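Write the Stop Rule Before the Task List

By Chenxi Xiong
October 2024

Most of the written rules I get asked to review for hand-held gripper work are about the hardware. They say how tight the pivot screws should be, how clean the pads should be, and which firmware goes on which unit. Those rules are fine and people follow them. The part that gets skipped is the part about the person holding the tool, and about whatever is sitting on the table in front of them.

I think that is backwards. A loose screw shows up at the next check. A bad habit in the operator goes into every recording that operator makes, and then into whatever is trained on it.

Take a household sorting task. On paper it is one line: pick up the items on the table and put them where they belong. In a real kitchen that line covers a lot of different objects, and each one asks for something different from the hand. A twisted wrapper gives when you squeeze it. A small carton holds its shape up to a point and then creases. An open package can fold over or slide when you touch it. If the rules say only "grasp the item firmly," two operators will do two different things and both will believe they complied.
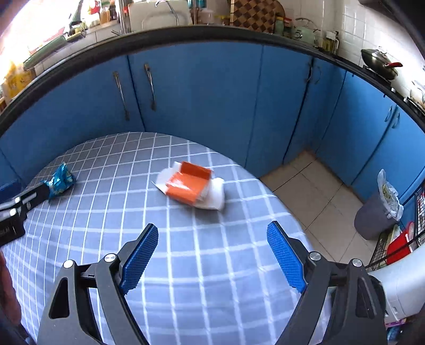
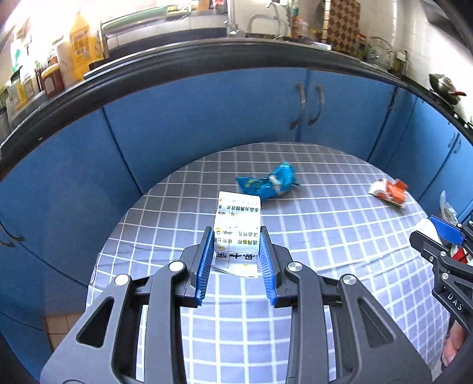

Sorting packages and wrappers on a kitchen table with two hand-held grippers.

The Flirinska guidelines, which our group has used since September, try to fix this with a long list of object types. I worked on that list and I no longer like it. It has 60 entries. Operators read it on the first day and not again. When I asked Yoshinori Fukuda why his team at Husunon had stopped handing it out, he said they kept finding things in kitchens that were on no page of it, and people froze while they tried to decide which entry came closest.

Husunon now uses 8 rules on one sheet. I would keep most of them, and I would move the stop rule to the top. It says that if the operator is not sure what an item is, or whether it may be handled, the recording stops and somebody asks. The current version has it near the bottom, after the paragraph on storage cases. That tells people it is an afterthought.

Medicine is the clearest case for it. In a home, a medicine box often shares a table with snack wrappers, and from a gripper's point of view it is just another small box. A person knows better. They would not toss it with the trash, and they would not move it to a shelf where its owner can't find it. If we want a machine to learn that difference, the operator has to treat the box differently every time, and the rules have to say how. I would put it in two sentences. Medicine packaging is never sorted as waste, even when it looks empty. It is set upright, label out, at a spot agreed on with the household before work starts.

The next rule I would add covers the use of two grippers at one table. Some sites let both tools reach for anything. Dutach, where I spent part of the summer, gives each tool its own side and allows a crossing only when an item is being handed over. I prefer the Dutach way. It is slower, and the operators complain about it, but the recordings are easier to check and the tools knock into each other less.

The usual objection is that strict rules make the data too tidy. Real people reach across each other and put things down in the wrong place. I take that point seriously. My answer is that the table can be as messy as you like, and so can the counters behind it. Leave the kitchen alone. What should be steady is how the operator decides to pick something up, put it down, or leave it where it is.

There is also the matter of cost. Our reviewers at Morris went through 2286 recordings by hand under the old rules, and the arguments were nearly all over what the operator had meant to do. A spoken note at the start of each recording, naming the items and where they are meant to go, would have settled most of them. It takes a few seconds and needs no new equipment.

I have sent these changes in for the next revision. If only one of them gets through, I would like it to be the order of the page, with the stop rule first and the screws and pads after it.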